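Why Do Kitchen Counters Have Specks?

By Tiburcio Ponce
Materials for Young Readers, Part 17
Updated July 2018

Words to know

Aggregate: small pieces of stone, glass, or shell that are mixed into another material.
Binder: the material that holds the pieces together. Cement and resin are binders.
Resin: a sticky liquid that turns into a hard plastic.
Mineral: a natural solid with its own kind of crystal. Quartz is a mineral.
Slab: a large, flat, thick piece of stone or other hard material.

What a countertop has to do

A countertop is the flat work surface on top of kitchen cabinets. It has to hold the weight of dishes, bags of food, and small appliances. It has to stand up to spills. It gets wiped many times a week, and knives, pans, and keys get dragged across it. A material that is too soft will scratch. A material full of tiny holes will soak up juice and oil and may stain.

Several hard materials meet these needs, and many of them have specks. In some, the specks are part of how the material is made or how it formed. In others, they are added for looks.

Granite: specks made underground

Granite is a rock. It begins as magma, which is melted rock deep under the ground. The magma cools very slowly, over thousands of years or longer. As it cools, minerals form crystals, and the crystals grow until they press against each other. When all the magma is solid, the crystals are locked together with no binder between them.

Each kind of mineral has its own color. Quartz in granite is often clear or gray. Feldspar is often white, pink, or cream. Mica and hornblende can be black or dark brown. A speck in granite is one crystal or a small group of crystals. Slow cooling gives crystals more time to grow, so slow-cooled granite tends to have larger ones.

Workers cut granite from a quarry in big blocks. Saws slice the blocks into slabs, and machines with rough pads polish one side. The pads start coarse and get finer until the surface shines. No two slabs of granite match exactly.

Terrazzo: specks in cement or resin

Terrazzo is made by people. The maker mixes chips of marble, granite, or glass into wet cement or liquid resin. The mix is poured, spread flat, and left to harden. At this stage the top looks dull, and most of the chips are covered.

Next comes grinding. A heavy machine wears away the top layer and cuts through the chips. A chip shaped like a small pebble now has a flat face, level with the binder around it. That is why you can see terrazzo chips clearly but usually can't feel them with your finger. The last steps are filling any pinholes and polishing.

People have made terrazzo for hundreds of years. It began as a way to use up leftover pieces of marble. You may have walked on it in a school, an airport, or a library, where it is often used for floors.

Engineered quartz: specks from a factory

Engineered quartz is sold simply as "quartz," which is a little confusing. A quartz crystal is a single mineral. A quartz countertop is a mixture. Most of its weight is crushed quartz. The rest is resin, plus powders called pigments that give it color.

The factory steps usually go in this order:

1. Quartz is crushed and sorted by size with screens.
2. The pieces are mixed with resin and pigment.
3. The mix is spread in a flat tray.
4. A press squeezes and shakes the tray while a pump removes air.
5. The slab is heated so the resin hardens.
6. The slab cools and is ground and polished.

Step 1 controls how the slab will look. Fine pieces give an even color, almost like sand. A mix of fine and coarse pieces gives a pattern with small and large specks. Dark pieces in a light mix stand out strongly. Makers follow a written recipe so that a slab made this month will look close to one made next month. 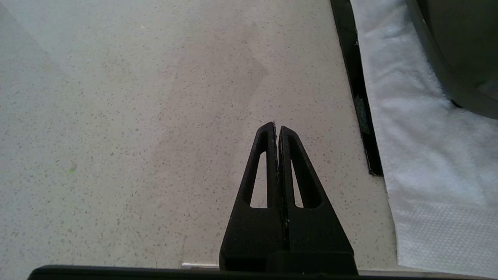 Photo: Beca Lewis / Starura Picture Desk

A light background with dark gray and brownish specks is a common choice for counters. The specks on this one are small and closely scattered, and they are not all the same size. Both terrazzo and engineered quartz can have this look, so color and pattern are not enough to name the material. A person who installs counters would check the edge, the underside, and the paperwork.

Laminate: specks that are printed

Laminate counters have a thin, hard sheet on top and a thicker wood-based board below. The sheet is made from layers of paper soaked in resin. One of the layers, near the top, has a pattern printed on it. Heat and pressure turn the stack into a single sheet.

The specks in laminate are ink. They have no depth. If a laminate counter is chipped, you may see a brown or black line where the deeper paper layers begin. Chip a piece of terrazzo and you will see more aggregate inside, because the pieces go all the way through the mix.

A printed pattern also repeats. The printing roller goes around and around, and each full turn makes the same picture again. On a long counter, you may find the same group of specks more than once. The sample book for one laminate line, Vinano, lists a repeat length of 126 centimeters. On a shorter counter made from that sheet, the pattern along its length would not have room to start over.

Why light counters have dark specks

Specks change what your eyes notice. On a plain white surface, one crumb of toast is easy to see. On a speckled surface, the crumb is one small brown spot among many. This is called camouflage, the same word used for animals that blend in with leaves or sand.

Camouflage has a good side and a bad side. Small scratches and water spots are harder to see, so the counter looks tidy for longer. Crumbs and sticky spots are also harder to see, so a person may skip them when wiping. Wipe the entire surface, including the parts that look clean. You can also bend down until your eyes are near the level of the counter and look across it toward a window or a lamp. Crumbs stick up and cast shadows. Specks in a polished counter do not.

Try it: measure the specks

You will need:

A speckled counter, floor tile, or sample chip
A square of stiff paper
A ruler
Scissors
A pencil and notebook

Ask an adult before you start, and make sure the counter is clear of knives and hot pans.

Draw a square in the middle of the paper, 20 centimeters on each side, and cut it out so that you have a window. Lay the paper on the counter. Count every dark speck you can see inside the window and write down the number. Move the window to a second place and count again. Do this in three places.

Add the three numbers and divide by three. The answer is the average, or mean. If your three counts are close together, the specks are spread evenly. If one is much higher than the others, the specks are clumped in that area.

Our test tile was a leftover piece of Hondetti floor tile. In one window, we counted 537 specks. That took a long time. If your surface has very fine specks, use a smaller window and make a note of its size, so that you can compare your counts fairly.

For a second test, use the ruler to find the widest speck in your window. Measure it in millimeters. Then look for the smallest speck you can measure. The difference between the two is called the range.

Questions from readers

Samuel asks if the specks can fall out.

In granite, the crystals are locked together, and they stay put unless the stone is hit hard. In terrazzo, a chip can come loose if the binder around it cracks. The hole can be filled with new binder and sanded flat. In laminate, there is nothing to fall out, but the printed layer can wear thin where people work most often.

Another reader wants to know which counter is the hardest.

Scientists compare minerals with the Mohs scale, which runs from 1 for talc to 10 for diamond. Quartz is 7. Marble is made mostly of calcite, and calcite is 3. Granite contains several minerals, so its hardness changes a little from crystal to crystal. A steel knife is usually between 5 and 6. It can scratch marble chips in terrazzo but will have trouble with quartz. Resin is much softer than any of these stones. Cutting boards are a good idea on every kind of counter.

Can you put a hot pan on a stone counter?

Use a trivet, which is a small stand or pad for hot things. Granite handles heat well in most cases, but sudden heating can crack it. The resin in engineered quartz can be marked or discolored by a hot pan. Laminate can blister.

Next in this series: Part 18, How Tile Gets Its Glaze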